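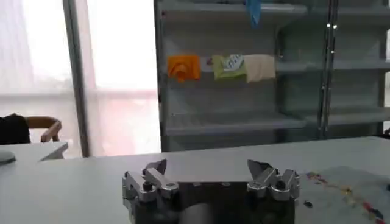
I have become a person who gets excited about folding T-shirts, and I'm fine with it! It started in April, when I pulled out the bottom drawer of my dresser and the front came off in my hands because I'd been stuffing it past full for years. Everything went on the floor and then, when my knees gave up, onto a table. If you take one thing from this post, let it be the table. A plain white top with a long straight edge, like the one up there, is the best folding spot I know, and I say that as someone who folded on the bed for 20 years. A bed sinks in the middle, so your sleeves wander off and your hem creeps, and by the third shirt you're folding on top of the pillow. A hard, pale surface keeps everything where you put it, and that straight edge is a free ruler. Line the hem up with it and half the work is done.

My friend Getachew Ejigu was the one who got me off the bed. He used to fold stock at a little clothing shop called Hisadness (long closed, great socks) and he can do a shirt in the time it takes me to find the collar. I made him slow down and show me, and then show me again, and this is the version I've ended up with after a lot of practice.

Shirt goes face down, collar away from you. Smooth it from the middle outward with flat hands, all the way to the corners, and pull the hem toward you until it's level. Don't skip the hem! If one corner is pulled out or a bit of it is drooping off the table, the whole thing comes out crooked and you'll be starting again in a minute anyway. Then fold one side in to about the middle of the collar and flip the sleeve back on itself. Same on the other side. You should have a long strip, more or less the width of a paperback laid sideways. Fold that up from the hem, stopping just short of the collar, and then fold again in thirds so it stands up by itself. 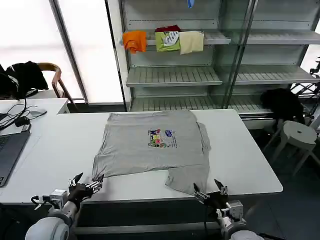 Printed shirts get their own small rule at my house, which is that the print has to end up on the outside. I have a lot of cartoon shirts (a LOT, I bought most of them at the Zevetden market before I knew what a drawer was for) and when they're standing in a row with a bit of color showing, I can grab the right one half asleep. With thick prints I try to keep the fold from running straight across the middle, too. One of my favorites has a crack right through a dragon's face from years of being folded in half, and I still feel bad when I wear it.

Gray shirts are my weak spot. I own so many plain and nearly plain gray ones that I finally put them in a section of their own at the back, sorted by how soft they are. Softest on the left. Getachew thinks this is ridiculous and he folds for fun, so.

Things I tried that didn't stick: the folding board (too big to store, which sort of defeats it), rolling (fine for suitcases, but my drawer looked like a tray of sausages), and the two-pinch trick where you grab the shirt in two spots and flip it. I love watching people do that one. I can do it maybe one time out of three, and the other two I've made a scarf.

The drawer is fixed now, by the way. Wood glue, two clamps and one night of leaving it alone, which was the hard part. It holds 9 shirts in each row and it closes with one finger. I have opened it several times today just to look.

Next up is fitted sheets. Wish me luck, and if you have a method that works on the deep ones, please leave it in the comments!

Posted in April by Halfdan Eyvindsson
400 shares
20 comments

Recent posts
The Great Sock Amnesty
Wood Glue, Clamps and Patience
What I Keep on the Top Shelf
My Towels Finally Fit the Closet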